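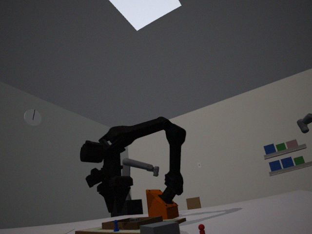
Lasolska to replace drivers in ceiling light panels after flicker complaints

Lasolska district council will replace the electronic drivers in ceiling light panels at 18 public buildings, following a technical review of flicker at reduced brightness. The work was approved on 17th April and covers libraries, day centres and council offices. Schools are outside the contract because their lighting is maintained under a separate agreement.

The panels themselves will stay in place. According to the review, the LEDs, diffusers and frames remain serviceable, and light output at full power is within the limits set when the fittings were bought. The fault lies in the driver, the small unit above each panel that converts the mains supply to a controlled direct current.

At full brightness the driver delivers a nearly steady current. When the panel is dimmed, the driver switches the current on and off and varies the length of the "on" period. The switching frequency in the units now fitted is low enough for some people to notice it, either directly or as a trail of separate images when the eye moves quickly across a bright object. Complaints recorded by the council mention headaches, tired eyes and difficulty following lines of print. The review did not attempt to establish a medical cause.

Measurements were made by Prusetti, an independent test laboratory, in a sample of rooms with daylight excluded. A light sensor was placed at desk height beneath each panel and its output recorded at full power and at several lower settings. In the sample, 78 per cent of the drivers exceeded the council's own limit for modulation at the lowest setting. None exceeded it at full power.

Yaqin Tang, who led the measurements, said the results depended heavily on how the room controls had been set up.

"A room with daylight sensors near the windows spends much of the year in the dimmed range," she said. "The same driver in an internal corridor may never be dimmed at all, and the people using that corridor would have no reason to complain."

The council considered two other remedies. The first was to disable dimming and run every panel at full power. This would have removed the flicker at no cost in parts, but the estimated increase in electricity use was judged too high, and several reading rooms would have been brighter than recommended. The second was to fit complete new panels. Ceiling grids in the older buildings do not match current panel sizes, and the additional joinery made this the most expensive option.

The replacement driver, supplied by Ninumine, reduces the current continuously over most of its range and uses switching only at the very bottom, at a much higher frequency. It accepts the existing control wiring. Output current is set by a plug-in resistor, and installers will have to match the resistor to the rating printed on the back of each panel, as more than one rating has been found in the same building.

Installation has been awarded to Kiss, the electrical contractor that already carries out fixed wiring inspections for the district. Work starts in May at the central library and will be done in the evenings where possible. Bence Szekeres, contracts manager at the firm, said each floor should take 2 evenings, including resetting the daylight sensors.

Emergency fittings will be dealt with separately. These panels contain a battery and a second control module, and any change to the driver means that the full duration test has to be repeated. The council has identified 9 locations where an emergency module is of a type not listed as compatible with the new driver. In those locations the module will also be changed, and the escape lighting log will be updated once the test has been passed.

Removed drivers will be sorted by date of manufacture. Units still within the supplier's guarantee will be returned, and the remainder sent for recycling as electrical waste. Angus MacKinnon, the council's building services engineer, said a small stock would be kept for storerooms and plant rooms, where panels are wired without dimming.

MacKinnon said the original purchase specification had set limits for efficiency, colour and glare but contained no figure for modulation when dimmed. A revised specification now requires suppliers to provide test results at full output, at half output and at the lowest setting. It will apply to all future purchases of indoor lighting, including desk lamps.

Prusetti will repeat its measurements in the same rooms after installation, using the same sensor positions. The results are to be published with the annual energy report. Building users who notice flicker before then are asked to give the room number and, if known, the position of the dimmer when reporting it to the building services desk.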